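January 2, 2024

# Let me fail at the harbor

I have played Lorkow since June, and I like it very much. It is a quiet game about a small village. You repair the bridge, you catch fish, you bring soup to the old people, and in the evening the shop closes and the music changes. I am not writing this because I am angry with the game. I am writing because the last update made one thing worse, and most players seem to be happy about it.

Before the update, the boat to Grodow left at a fixed hour. If you came late, you missed it, and you had to spend the day in your own village. Now the boat waits for you. It waits with its lamp on, all day and all night if you want.

I understand why people asked for this. Many of them play for half an hour after work, and in this time they want to see the other island and buy the blue seeds. My friend Divya Pillai told me that she missed the boat four evenings one after another, and that she almost deleted the game. I don't think she was playing it wrong.

But I remember my own missed boats better than I remember Grodow. One time I stood on the pier with 642 coins and a bag full of plums, and I had no plan anymore. So I walked up behind the mill, where I had never gone, and I met Abreu, the man who repairs clocks. He gave me a job that took me nearly a week. I have 903 plums in my storage today, and all of this began with Abreu and his jam.

A new player will maybe never walk there. Why would she? The boat is always ready.
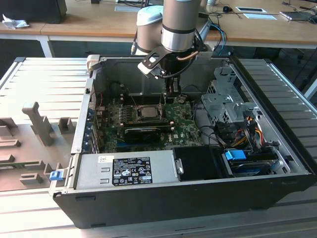

The same thing has happened with the weather. In the first version, a storm could destroy your beans, and you saw the neighbors come out to help with the fence. Now there is a switch in the menu, and it is off from the beginning. The neighbors still have their lines for the storm, but you will not hear them if you don't search for the switch.

I would prefer a small compromise. Let the boat wait until noon, for example, and then let it go. Or let the player ask the captain to wait, and pay him for it - 50 coins would be fair. Players like Divya could have their evening on the other island, and the pier would still mean something.

Waton, the next village, is planned for the spring. I have read that it can be reached only by train. I hope the train has a timetable, and that I will miss it at least once.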